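Sondine Tabletop Group – Minutes of the April Working Meeting
Held in the long room at Ledley, starting at 2:10 p.m., or 2:00 p.m. by the clock over the door.
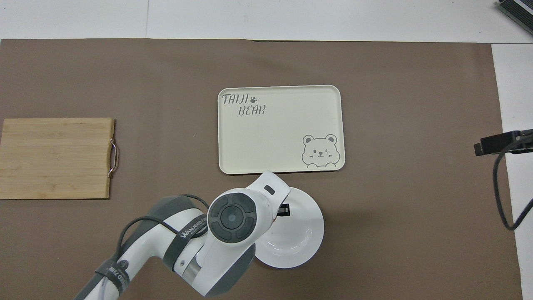 Table setup with arm, plate, tray and cutting board.

Present: both operators, the data lead, the hardware lead, the software lead, the chair, and one visitor from Broltis, who had been told it would take half an hour. The minute-taker was also present, having missed the previous meeting and been elected in absentia.

1. Minutes of the last meeting

Approved with one correction. The phrase "the gripper is fine" should read "the gripper was fine when last looked at." The hardware lead asked for this to be recorded and it has been.

2. Count of demonstrations

The data lead reported 394 demonstrations of the plate-to-tray task saved so far. Of these, 169 were done by hand guiding, with the operator holding the arm and walking it through the motion. The rest were done by remote control from the desk.

The chair asked how many of the 394 were good. The data lead asked what was meant by good. There followed a discussion which the minute-taker has reduced to this: a run is good if the plate ends up inside the rim of the tray, the right way up, without the operator having touched it. Under that rule the number will go down. The data lead will say by how much next time.

The software lead pointed out that some of the bad runs are useful, especially those where the operator misses the plate edge, backs off and gets it on the second try. Agreed that these be kept and tagged "recovered." Runs where the operator misses, backs off and says something to the microphone are also to be kept, with the sound removed.

3. Hand guiding or remote control

This item was carried over from the last meeting, and from the one before.

The first operator favors hand guiding. You can feel when the finger meets the rim of the plate, and a new person can learn it in an afternoon. The trouble is that the operator's hands and sleeves get into the pictures, and the arm will have to do the job later without a sleeve. The software lead showed a few runs in which the model had plainly taken an interest in a green cardigan.

The second operator favors remote control. The view is clean and what the camera records is close to what the arm will see when it works alone. Against this, it is slow, there is no feel for contact, and it is hard to judge height from the camera on the last bit of the way down. The second operator described bringing a finger down inside the plate rim by remote as "parking a van by mail."

The visitor asked why we don't do both. It was explained that we do both, and that this was the argument.

Agreed for now:
Hand guiding for the first few runs of any new task, to work out a path that makes sense.
Remote control for everything meant for training.
Nobody is to switch methods halfway through a batch without writing it in the log. "See above" is not a log entry when there is nothing above.

4. The plate

Most of the meeting.

The plate is round, white and shiny and has a broad rim, all of which make it a nice plate and a poor thing to pick up. The present approach is to come in over the rim with the finger pointing down, close on the edge, lift a little, wait, then carry. The waiting was the second operator's idea and has been argued about ever since. The first operator thinks it teaches the arm to dither. The second operator thinks it teaches the arm to check its grip. The software lead said the arm doesn't know why anybody is waiting, and will simply learn to wait, perhaps in places where we would prefer it didn't.

A short trial was proposed: one batch with the pause, one without, same operator, same starting positions. The second operator will do both and has promised to be fair to the one without.

The question of reflections came up again. Under the room lights the plate shows soft highlights that move as the arm's shadow passes, and the software lead suspects these are confusing the edge finder. The hardware lead suggested a matte plate. The chair said the point of the project is to handle the plates people own. The hardware lead said people own matte plates. Left open.

5. The tray

The tray is the cream one with the bear in the corner and TAIJI BEAR printed at the other end. A question had been sent in before the meeting about whether the printing is a problem. The software lead's view is that it helps, as it gives the camera something to tell which way round the tray is. The worry is that the arm will learn "put the plate near the bear" and be lost on a tray with no bear.

It was agreed that the tray be turned around in a third of the runs, and that a plain tray be bought. The first operator asked that the bear tray be kept after the plain one arrives. There were no objections. The visitor seconded this, although visitors don't have a vote.

6. Starting positions

The data lead showed where the plate has been placed at the start of each run. The instructions say to vary it across the mat. In practice it has been put down just below the lower right corner of the tray nearly every time, both operators having found, each on their own, that this was the shortest trip.

The operators said it felt more varied than that.

From the next batch on, the plate goes where the sheet says. The data lead will print the sheet. It is to include at least a few spots on the far side, by the cutting board, and some where the arm has to reach across itself a little. The operators asked that "a little" be respected.

The tray may also move, but not in the same week as the plate. The chair would like to know which change broke things.

7. The cutting board

The software lead asked why the bamboo board is on the mat when no current task uses it. It was explained that it is for the next task, which is to pick the board up by its metal handle and set it down flat. The handle is thin and curved, and the hardware lead expects the fingers to slide on it. Some rubber tape has been ordered for the fingertips through Michalski. It has been ordered before.

Some discussion of whether to leave the board out in the meantime. In favor: the arm gets used to other things being on the table. Against: it takes up a good part of the left side of the mat, which is where item 6 has just told us to put the plate. Agreed to leave it out for half the runs and to write down which half.

8. Cables and the mat

The black cable that loops over the arm's joints has been behaving, but the hardware lead would like it behaving on purpose. During hand guiding it is easy to catch it with a thumb, after which the arm's path has a small jump that no one meant to teach. Clips to be fitted. Until then, operators are to check the loop before each batch and hold the arm by the housings, keeping clear of the cable.

Operators are also asked to mind the round control on the wrist while guiding. Resting a palm on the buttons has ended more than one run early, and one of them was going well.

The mat is to be squared up with the table edge each morning. The brown color was chosen to show up white dishes, and it does. The software lead would like a second color tried before the summer. The chair would like to get through item 4 first.

9. Operator time

Both operators said that quality drops after the first hour at the controls. The data lead confirmed it from the runs, with more tact than was needed. From now on, remote sessions are 45 minutes, then swap. The one resting resets the table, so "resting" may need another word.

The visitor from Broltis asked if they could have a turn. They were given one at the end of the meeting, by hand guiding, and got the plate into the tray on the third attempt. The data lead asked that these runs not be added to the total. The visitor asked that they be. They have been put in a folder of their own.

10. Actions

Data lead: recount the good runs under the new rule; print the starting position sheet; make a "recovered" tag that is spelled the same way each time.
Hardware lead: cable clips; rubber tape, again; look at the gripper and report in the present tense.
Software lead: compare the pause and no-pause batches; check what happens with the tray turned around.
Second operator: two batches of the plate task for the trial.
First operator: buy a plain tray; wear something other than the green cardigan when hand guiding.
Chair: write to Ledley about booking the long room for another month, and about the clock.

11. Any other business

The first operator asked if there is a date by which the arm is expected to do the task with no one helping. The chair said there is. The chair was asked what it was, and said it would be circulated.

The kettle was raised and referred to the next meeting.

Closed at 3:55 p.m. The next meeting is in May, same room, with the remote desk set up beforehand so the trial runs can be played back on the big screen.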